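# The trouble with tired legs

**Compression socks have moved from the hospital ward to the running shop. The claims have grown along the way.**

By Janelle Buenaventura

The woman in the shop in Viltlow wanted me to try them on before we talked about money. She rolled the sock inside out, worked it over my heel and pulled. It took us both a while. "Feel that?" she said. I did. My calf felt held, as it would if somebody had wrapped it firmly in a bandage. Whether anything useful was going on underneath was another matter, and one neither of us could settle by standing on a carpet.

Tight socks have a respectable past. Doctors and nurses have used compression for generations, for swollen legs, for varicose veins, for some leg ulcers and after certain operations. The idea is simple enough. Blood has to climb from the foot back to the heart against gravity, helped by the calf muscles and by small valves in the veins. When the valves leak, fluid collects around the ankles. Squeeze the leg, hardest at the ankle and less further up, and the blood has an easier trip home.

That part I have no quarrel with. What bothers me is how far the idea has been stretched. Idero, the brand I was shown, sells its socks to office workers, gardeners, new mothers, golfers and people who "simply want more from their day". The leaflet in the box talks about waking up the circulation, as if it had nodded off. It promises lighter legs, better sleep and a clearer head. A rival, Drutik, goes one further and says its knee-highs "support natural detox". Toxins are not named. They never are.

I wrote to both firms asking what lay behind these lines. Drutik did not reply. Idero sent me a summary of a survey of 500 customers, most of whom said their legs felt better after wearing the socks. I dare say they did. These were people who had already paid for the things, and there was no second group in ordinary socks to compare them with. Asking buyers if they are pleased tells you something about shopping. It tells you very little about veins.

## Feeling better, and being better

To be fair, feeling better counts. If you stand at a till all day and a snug sock makes the evening more pleasant, you don't need my permission or a trial. Some people on long flights are advised to wear them too, particularly if they have had a clot before, and there is decent evidence that they cut down swelling on the journey.

But healthy legs mostly look after themselves. Walking to the bus and going up and down the stairs both work the calf, and so does getting up to put the kettle on. I have yet to see a leaflet that mentions this, perhaps as there is nothing to sell at the end of it.

The strength of the squeeze matters as well, and here the packets are a mess. Proper medical stockings come in classes, and you are measured for them. The Idero pair said "medium". The Salazar pair I bought next said "active firm", which could be anything. I asked the shop if I ought to be measured and was asked for my shoe size.

There is a more serious worry. Some people should not wear compression at all without seeing a doctor first. If the arteries carrying blood down to the foot are narrowed, squeezing the leg can make things worse. Diabetes can dull the feeling in the feet, so that a sock which digs in goes unnoticed. Idero's warning about this was on the back of the leaflet, in the smallest print on the page - underneath the offer on a second pair.

## Two pairs, one autumn

I wore mine from September onwards, which proves nothing, but it seemed only right. I had 2 pairs on the go. They were warm. They left a ring below the knee. On days at my desk I noticed no difference, and on one long day on my feet I thought my ankles were less puffy, though I had also been told to expect that.

Then there is the upkeep. Stretchy yarn loses its grip, so the socks need regular washing, no softener, and no drying on a radiator. All three brands say to replace them after some months, and it adds up.
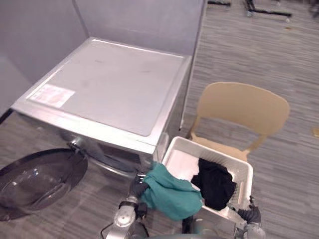

*Check the care label: heat and softener can shorten the life of elastic.*

The market isn't bothered by any of this. The shop in Viltlow told me it had sold over 700 pairs this year, and it is not a big shop. When I asked how many customers had been sent by a doctor or nurse, the answer was "a few, I think".

If your legs swell, ache when you walk, change colour or have sores that won't heal, see your GP. One leg that is suddenly swollen, hot or painful needs looking at the same day. Chest pain or trouble breathing means an ambulance. A sock bought on a hunch may only put off the visit.

As for mine, the Salazar pair has gone in the drawer with the walking socks. I may wear them on a plane, if I am ever on one again.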